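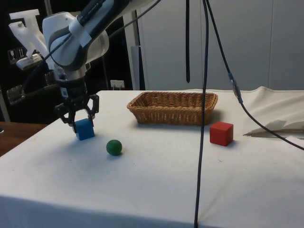 Chore robots

A chore robot is a machine meant to do everyday work in a home or workshop, such as picking up, sorting, folding, wiping or loading. The term usually leaves out machines with a single fixed job, like dishwashers and robot vacuums. As of 2021-07-04 no general chore robot is in common household use, though several single tasks can be done under controlled conditions.

Tidying
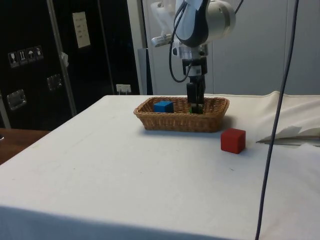

Tidying is among the most studied chores. It breaks down into small steps that are easy to check: find an object, pick it up, carry it, let go of it in the right place. Test setups keep the objects few and plain. A blue cube in a wicker basket and a red one still on the cloth beside it make a task with a clear score, and a change of basket or table cover gives a new version of the same test. Real rooms are harder. Toys, socks and chargers overlap, and the machine must also decide what belongs where.

The Skarska tidying trials, run by Analyn Policarpio, used 204 household objects. Solid items with flat sides gave the fewest failures. Bags, cords and clothing gave the most, and clear plastic was often missed by the cameras.

Grasping 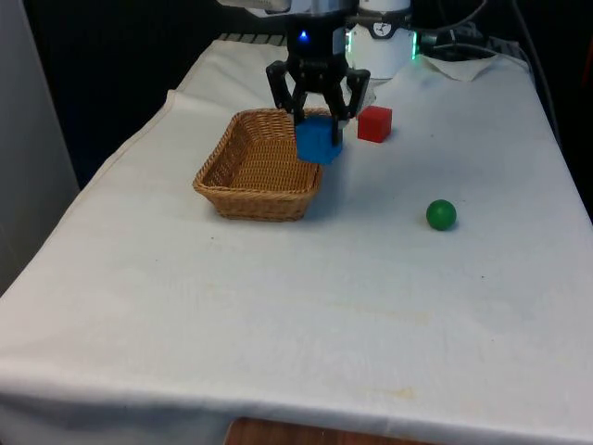 A two-finger gripper holding a blue cube at the rim of a basket.

Most arms used for this work carry a gripper with two fingers. It is cheap, easy to repair and good enough for boxes, cans and blocks. It does poorly with thin sheets, wet dishes and anything that has to be turned in the hand. Grippers with more fingers exist but cost more and wear out sooner. Suction cups are common in warehouses – they need a smooth surface, so they are less useful in a kitchen.

Speed remains a problem. In the Emasik study an arm took 66 seconds to clear a small tray that an adult cleared in nine. 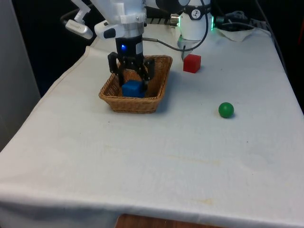 Slow work is acceptable for some chores, such as clearing a room overnight. It matters more on a shop floor, where an arm has to keep up with the people on either side of it.

Shop-floor use

Factories and packing shops are ahead of homes, mainly in jobs where parts arrive in a known position. Mixed bins are still often sorted by hand. At the Cabrera parts depot, Jhun Sebastian logged 1853 picks from mixed bins, of which 1291 needed no help from a worker. The depot kept the arm for one product line and returned the others to hand picking.

Open problems

Soft materials, cluttered shelves and recovery from mistakes are the main limits. A dropped item may roll out of reach or out of view, and many systems stop and wait for a person when this happens. Cost and safety around children and pets are also unsettled.

See also: Grandelon gripper, Bin picking, Laundry folding machines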